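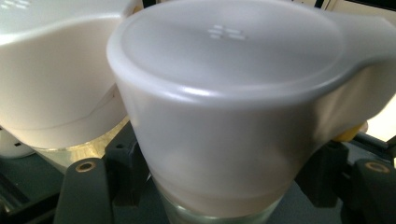 Hevley Community Garden
Minutes of the winter members' meeting

The meeting opened with 39 members in the room, our best winter turnout so far! The minutes from September were read and approved with one fix: the new hose bib is on the Brurnness Road side, by the compost bays.

Plots. All 46 plots are taken for the coming season and 9 households are on the waiting list. Members voted to split the two long plots by the fence so that four families can start this spring. Everyone was very happy with this.

Seed swap. What a day! We gave out 117 packets, and the bean table was bare before lunch. Several people asked for more flowers next year, especially zinnias and sweet peas. Please save seed this summer and write the variety and year on the envelope.

Water. The Witbridge line is still leaking at the second joint. A repair was approved, to be done before the taps are turned on. Until then, please carry water from the shed barrel.

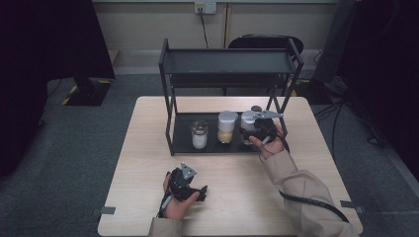 HEVLEY, February 17, 2018

Second part of the meeting, after the break (wonderful soup, thank you to all the cooks).

Tomatoes. A long and lively talk about blight. Members agreed to space plants wider, pull lower leaves early and keep sick vines out of the compost. Those who grew Jin last summer loved it, and we'll try a full row in the shared bed.

Paths. Wood chips will be spread on the first dry weekend. Bring a rake, gloves and a wheelbarrow if you have one.

Open items: shed key copies, new sign for the gate, price of straw bales.

Meeting closed at 4:10 p.m.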